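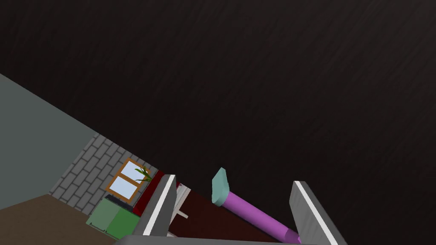 Saisie d'outils : premiers résultats de Matei en simulation

L'équipe d'Oteck a testé Matei, sa méthode d'apprentissage par démonstration, sur une tâche simulée : prendre un outil à manche violet et à tête bleu-vert avec une pince à deux doigts. Le modèle a été entraîné sur 502 démonstrations, puis évalué sur 212 essais. 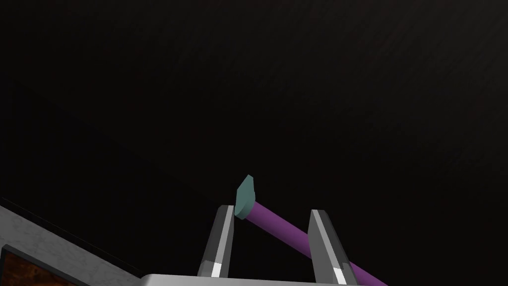 L'angle d'approche du manche reste le point sensible - 117 essais réussis, le reste échoue surtout à la fermeture des doigts. Prochaine série en septembre.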